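Hand-held grippers: soft pads or hard pads for small irregular parts?
Asked September 14, 2020 in End Effectors
2 answers, 663 views

I am comparing two sets of finger pads on hand-held parallel grippers before we commit to one for the arm. The candidates are the Bronholm soft pad and the Luline hard pad. Both mount on the same finger block with two screws, so swapping is quick.

The task is bimanual. Small loose pieces get picked off a foam-covered board and sorted into a compartment box with a hinged lid. The operator holds one gripper in each hand, with the cables running back off the front of the table. I ran 182 picks per pad set, same operator, same pieces.

Results so far: the soft pads drop fewer parts but let the part rotate as the jaws close. The hard pads hold orientation better, but they miss anything thinner than a coin lying flat. Cycle time is nearly identical.

Bench view and wrist view:

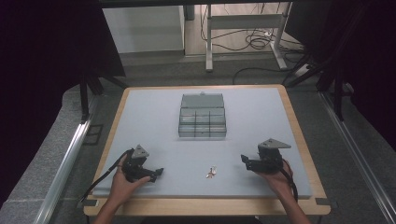
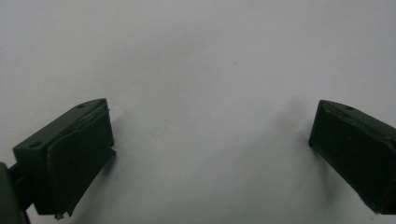 What should I change first, pad hardness or closing force?

Closing force. You can set it in software and undo it in a minute, and until it is fixed the pad comparison doesn't mean much. Find the lowest force that still lifts your heaviest piece, hold it there for both pad sets, and run the picks again.

Answer 1 (accepted)

Agree with starting on force. A few things to add from doing the same comparison on a Hiriton controller.

Rotation during closing is usually an alignment problem before it is a pad problem. If the two pad faces are not parallel, the part touches one corner first and pivots. Close the jaws on a strip of paper and pull. If it slides out at the tip and grabs at the base, shim the finger block. Check both grippers, and check them again after every pad swap.

Inspect the pad edges as well. Any layer that has started to lift will catch thin parts on the way in, and debris under the lower edge changes the contact angle. I wipe ours with isopropyl at the start of a session and glue down or replace anything that peels. Wait for the adhesive to cure fully. I once lost a day of data to a pad that crept under load.

For flat parts, neither pad will do much on a rigid surface. On foam you can press down slightly so the tips get below the edge of the part. Write down how hard you are pressing, though — a human hand does it without thinking and the arm will not. Our numbers fell apart in March when we moved from hand-held to arm-mounted, and that was the whole cause.

Also log drops and rotations separately. A single success rate hides the trade-off you describe.

Answer 2

We use the Ghoneim pads, medium hardness, no complaints. They cost more. Never tried the Bronholm ones.

Check the cables too. If a cable drags on the table edge it pulls the wrist around and you will blame the pads for it.

Comment on Answer 1: Did the paper test. Left gripper was fine, right one grabbed only at the base. Shimmed it and rotation on the soft pads is noticeably lower at the same force. Will repeat the full set for both pads before I touch hardness.

Comment on Answer 1: What shim stock did you use?

Comment on Answer 1: Brass, thinnest in the drawer. One piece behind the upper screw.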